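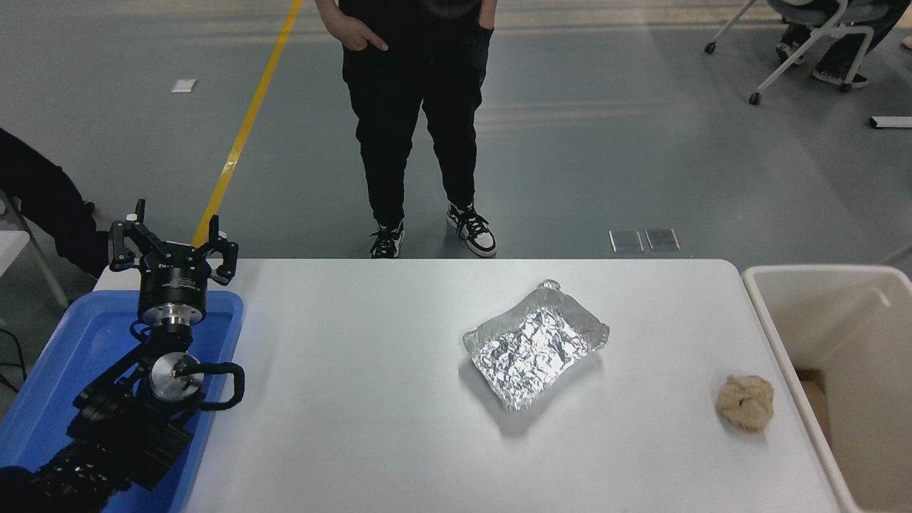 Crosswind at Gullov

The student had 40 hours in the logbook and 2 landings at Gullov, both on calm mornings. Now the windsock stood straight out across the runway.

"Your airplane," the instructor said, and put her hands in her lap.

He turned base over the Grellora grain elevator at a little more than 400 feet above the field. Too low. He added power and watched the nose swing. On final he pointed the airplane well left of the centerline and held it there.

"Gullov traffic, Carrier trainer, short final," he said into the radio. He had forgotten the runway number. The instructor supplied it on the next call without looking at him.

Over the fence he pushed the right rudder and let the left wing drop. The airplane slid, stopped sliding, then floated. The left wheel touched. The right one took its time. Then the gust came back and they were 8 feet up again with hardly any speed.

He shoved the throttle forward and went around.
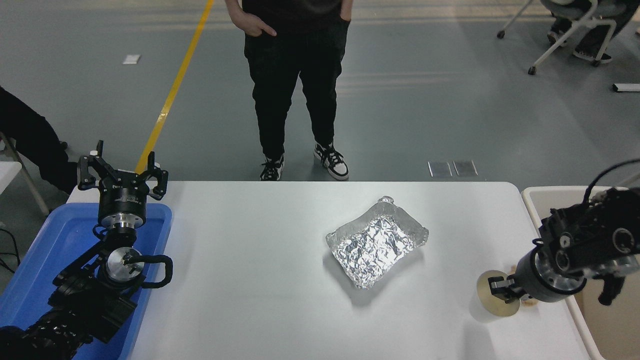 Foil tray on a white table.

Neither of them spoke until the downwind leg.

"Why did you go around?" she asked.

"I didn't like it."

"Okay."

"Should I have saved it?"

"You could have tried." She wrote something on her kneeboard and covered it with her thumb. "What does the sock say?"

He looked. It hadn't moved. He thought of Itetti, where the runway ran into the wind and there was coffee, and it was only twenty minutes east.

"Same as before," he said, and turned base again, higher this time.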